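스포츠 > 축구 칼럼 | 읽는 시간 2분

작은 나라의 예선을 보는 즐거움에 대하여

축구를 좋아한다고 하면 사람들은 으레 어느 빅클럽을 응원하느냐고 묻는데, 저는 그때마다 조금 머뭇거리다가 대표팀 예선을 제일 좋아한다고 대답합니다. 그것도 본선에 갈까 말까 한 팀들의 예선이요. 대개는 상대방이 웃고 말지만, 오늘은 그 이야기를 좀 길게 해 보려고 합니다.

지난 예선의 마지막 경기를 저는 Cendholm의 낡은 경기장에서 봤습니다. 관중은 3289명. 전광판에 그 숫자가 뜨자 다들 박수를 쳤고, 저도 덩달아 쳤지요. 후반 막판에 Krum Hoxha가 골문 앞에서 미끄러지며 밀어 넣은 공은 솔직히 예쁜 골은 아니었습니다. 그래도 제 옆자리 할아버지는 모자를 벗어 들고 한참을 서 계셨습니다. 그런 얼굴은 큰 대회 결승에서도 자주 보기 어렵다고 저는 생각합니다.

요즘은 본선 참가국을 늘리는 문제로 말이 많습니다. 수준이 떨어진다, 일정이 너무 빡빡하다, 다 일리가 있는 걱정이에요. 특히 소속팀과 대표팀을 오가며 한 해에 50경기를 뛰는 선수들을 생각하면 저도 마음이 편치 않습니다. 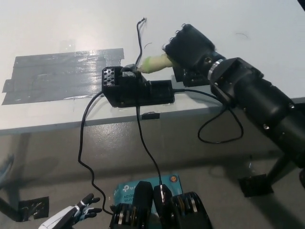

흰 탁자 위의 검은 장치와 연녹색 원통형 플러그

그래도 저는 문을 조금 더 여는 쪽에 서고 싶습니다. Borislav Hodžić 감독이 예선이 끝난 뒤에 한 말이 자꾸 떠올라서요. "우리 선수들은 강팀과 5년에 두 번 붙어 보고, 매번 처음처럼 긴장합니다." 자주 만나야 덜 떨고, 덜 떨어야 제 실력이 나오는 법인데, 그 기회를 늘 같은 나라들만 나눠 가져 온 것 아닌가 싶습니다.

물론 자리만 늘린다고 될 일은 아니지요. Dagmar Kováčik 코치가 맡은 Rilirach의 유소년 팀은 7월 땡볕에도 그늘 하나 없는 운동장에서 훈련합니다. 본선 수익이 이런 운동장까지 내려오지 않는다면 참가국 확대는 중계 시간만 늘리는 일이 되고 말 겁니다. 저는 배분 방식을 먼저 정하고 나서 대회 규모를 논의했으면 좋겠습니다.

다음 예선 조 추첨이 나오면 저는 또 제일 구석진 조부터 찾아보겠지요. 혹시 가까운 데서 경기가 열리거든 한 번쯤 가 보세요. 따뜻한 겉옷은 꼭 챙기시고요, 밤에는 생각보다 춥습니다!

글 Mimoza Mladenović

저희 사이트는 더 나은 이용 환경을 위해 쿠키를 사용합니다. [동의] [설정 변경]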